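Throw pillow 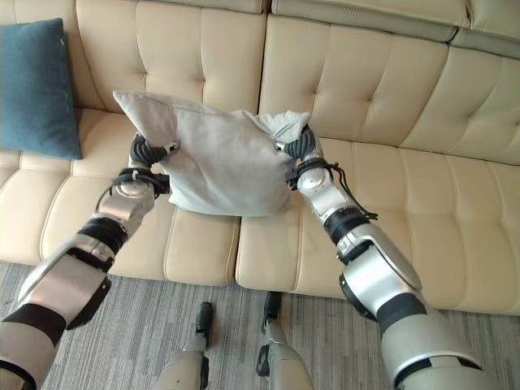 A light gray square pillow held above the seat of a tufted leather sofa.

A throw pillow, also called a scatter cushion or accent pillow, is a small decorative cushion placed on a sofa, armchair, bench or bed. It differs from a bed pillow in its size, in the firmness of its filling and in the use of a finished outer cover meant to be seen. Throw pillows may give some support to the lower back or neck, but most are sold as furnishing accessories.

Contents
Terminology
Construction
Filling
Sizes
Closures and edges
Manufacture
Care
Flammability
See also

Terminology

In American retail usage, "throw pillow" covers nearly all loose decorative pillows. "Cushion" is usually kept for the fitted seat and back units of upholstered furniture. In British usage, "cushion" covers both, and "pillow" normally means an item for sleeping. The filled inner unit is called an insert, pillow form or cushion pad. The outer textile is called the cover, case or sham, although "sham" more often refers to the cover of a decorative bed pillow.

A lumbar pillow is a rectangular type, wider than it is tall. A bolster is cylindrical. A floor pillow is a large, firm type used as a seat. The word "toss pillow" appears in furniture price lists for pillows supplied with a new sofa and made in the same or a matching fabric.

Construction

Most throw pillows have two parts, an insert and a removable cover. The insert consists of loose or molded filling inside a plain shell, often of cotton, polyester or a nonwoven fabric. The shell for down and feather filling must be woven closely enough to keep quills from working through.

The knife-edge pillow is the simplest form. Two panels are joined along the outside edge, giving a shape that is thickest in the middle and tapers toward the sides. A box-edge pillow has a strip of fabric, the boxing, sewn between the front and back panels, so that the thickness is nearly constant from one side to the other. A Turkish-corner pillow is made from two flat panels whose corners are gathered or pleated before turning, which rounds the outline.

Square knife-edge covers tend to show pointed, underfilled corners, known in the trade as dog ears. Patternmakers reduce the effect by tapering each corner inward. The taper starts partway along the side and is deepest at the corner point. A cover cut without a taper will look more pointed after filling than it did flat.

Filling

Polyester fiberfill is the most common filling. It is low in cost, washable and available in several grades. Slick fiber has a silicone finish and moves easily inside the shell; dry fiber has no such finish and tends to form lumps sooner under repeated compression. Cluster fiber is formed into small balls that can be moved back into place by hand.

Down and feather blends are heavier than fiberfill of the same volume and hold a dent when pressed. The proportion of down affects both price and softness. Feather filling needs regular shaking, as it settles toward the lower edge of the pillow.

Polyurethane foam may be used as a solid block or shredded. Block foam keeps a flat face and is suited to box-edge covers. Shredded foam conforms more readily but gives an uneven surface under thin fabrics. Latex, kapok, wool and buckwheat hulls are also used, the last mainly in small support pillows.

Sizes

Sizes are stated as the flat width and height of the cover, measured from seam to seam before filling. A filled pillow measures less than its nominal size because part of the panel is taken up by the curve of the surface. Inserts are commonly chosen 2 inches larger than the cover in each direction when the filling is soft. Foam blocks are cut closer to the finished dimension.

The Celtby size schedule, used by several contract furnishing suppliers, lists 14 standard formats, including square, lumbar and bolster types. Each format has a letter code for the outline and a number for the edge treatment. The schedule does not specify filling weight.

Closures and edges

Covers may be closed by a zipper, an envelope overlap, buttons, ties or hand stitching. A concealed zipper is normally set into the bottom seam. Envelope closures need no hardware but use more fabric, and the overlap may gape if it is too shallow for the insert. Sewn-shut covers cannot be removed for washing.

Edges may be plain, flanged, piped or trimmed with fringe or braid. Piping is made by wrapping a cord in bias-cut fabric and catching the raw edges in the seam. It stiffens the outline and protects the seam line from wear. A flange is a flat border stitched outside the filled area. It needs a fabric with enough body to stand without folding.

Manufacture

In factory production, panels are cut in stacks, overlocked, and sewn on three sides with the closure already attached to the fourth. Inserts are filled by blowing machines that meter loose fiber by weight. Compressed inserts are vacuum packed for shipping and regain their volume after opening.

Genji Tanabe's workshop manual for the Kütt cutting room gives the usual order of work for piped covers: cord preparation, attachment to the front panel, zipper insertion, and closing of the remaining seams with the zipper partly open. The same manual assigns the code 2637 to the tapered square pattern. Asnakech Negussie's revision adds a separate procedure for napped fabrics, in which both panels must be laid with the pile running in the same direction.

Care

Removable covers are cleaned according to the fiber content of the outer fabric. Zippers are closed before washing. Cotton and linen covers that were not preshrunk may become too tight for the original insert. Down and feather inserts should be dried fully at low heat, as damp filling can develop an odor. Foam should not be tumble dried with heat.

Dark or heavily dyed covers may transfer color to pale upholstery, including light leather. Rubbing a damp white cloth on a hidden part of the cover gives an indication of the risk.

Flammability

Requirements vary by country and by use. Rules for upholstered furniture may apply to loose pillows sold with the furniture and may exclude those sold alone. Contract buyers often set their own test requirements for hotels and waiting areas. Treated fabrics may lose part of their resistance through washing.

See also

Bolster
Piping (sewing)
Slipcover
Upholstery

This page was last edited on August 19, 2022.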